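Shop > Brand Tools > Workshop Kits > Clastus Brand Audit Kit

Shop Kits Refills Trade Help Cart

Clastus Brand Audit Kit
by Coronska
3 min read

A boxed kit for finding out what customers think your brand is. Cards, score sheets, wall chart, facilitator book. For small marketing teams, agencies, owners who do their own marketing at the kitchen table. Second edition, shipping now.

First edition sold out in October, sorry to everybody who got stuck on the wait list. All wait list orders go out first.

What's in the box

- 40 prompt cards, heavy stock, rounded corners
- 13 score sheets (one per session topic, refill pads sold seperately)
- Wall chart, folds out, write-on with dry erase
- Facilitator book, spiral bound so it stays open
- Two dry erase markers, black and red
- Download code for printable sheets, inside the lid

How it works

Pick a topic. Deal the cards. Everyone writes an answer before anyone talks. Then read them out and mark the chart. Gaps between answers are where the work is. First session runs long, plan on a full afternoon. After that you can get through a topic before lunch.

Bring a customer or two if you can get them. Sales people too. The kit works with four to ten at the table, more than that and you want a second box.

What changed in this edition

Cards reworded, the old tagline questions were confusing and we heard about it. Price perception topic is new. Chart is bigger. Book has a section on running it over video, with the printable sheets. Old refill pads still fit the new topics except price perception.

Not changed: box size, card size. Your old Bellis storage tray still works.

Bellis tray or Plornard case?

Bellis is the desk tray. Holds one kit, lid off, cards upright. Plornard is the zip case for people who travel to clients. Holds the kit, extra markers and a laptop up to 15 inch. Neither is included. Both are on the Brand Tools page, and theres a bundle price if you add one with the kit.

Sizes and stock

Box is 11 x 9 x 3 inches. Print run this time is 2,000, with 1,104 already spoken for as of 9/11/21. We'll reprint if it sells thru but no date on that yet.

Care

Wipe the chart the same day, red marker gets stubborn if it sits for a week. Dry cloth first, then a little water. No alcohol cleaner, it takes the coating off. Cards are uncoated on the back so keep them away from coffee.
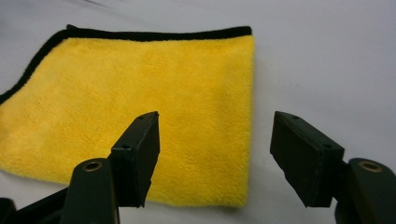
Shipping

US orders leave in two business days. Canada takes longer, customs. Charts ship folded inside the box, if you want one flat for framing order it as a separate item and it comes in a tube.

Returns

30 days, unused, download code still sealed. Missing cards? Email us the card number, it's on the bottom corner, and we'll mail a replacement. No charge for the first five.

Trade orders

Agencies buying six or more boxes get trade pricing. Put your company name on the order form and ask for the trade sheet. Invoices OK for schools and nonprofits, purchase order number required at checkout.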